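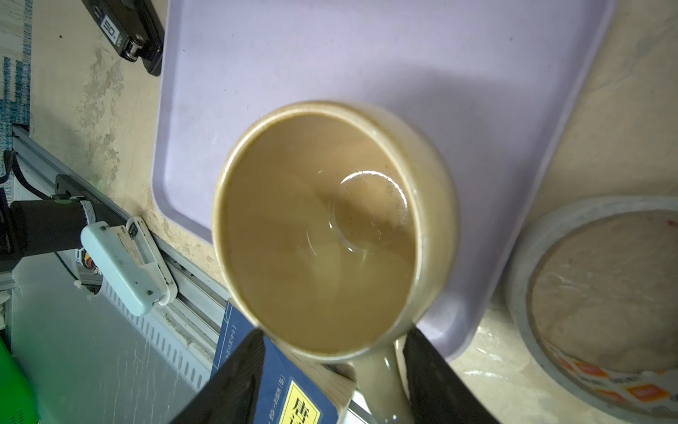
Full mug, two fingers on the handle, wrist cam view. Monday mood.

Okay, small thread on what I've been doing to our grasp planner, mostly so I stop explaining it in DMs.

The old version of Foma (our planning stack) looked for the biggest round thing and went for the rim. Fine for an empty mug. With a drink nearly up to the brim, you do not want a fingertip anywhere near that rim!

So now handles get their own grasp class. The planner fits the handle axis first, lines the fingers up on either side, and only then thinks about the approach path.

Perception was the annoying bit. See the bright curved reflection on the drink? Our segmenter loved those. It kept calling glare a second rim, and then the pose estimate would slide off to one side.

Chelsea Dawber fixed most of that by masking highlights before the ellipse fit. It's 11 lines of Python and I'm a little jealous.

I reran the whole thing on our 769 logged frames over the weekend. Bad rim fits used to be 132 of them. I'm still sorting through what's left, and it's mostly dark glazes (ugh).

Next up is the motion side. I want a tilt limit on the wrist plus a jerk cap that kicks in when the object is tagged "open liquid." Right now that tag is a checkbox I tick by hand, very high tech.

Elsie Fairclough asked if the grip force is learned. Nope! It's one number in a config file. I'll post the config once I've cleaned up my comments in it.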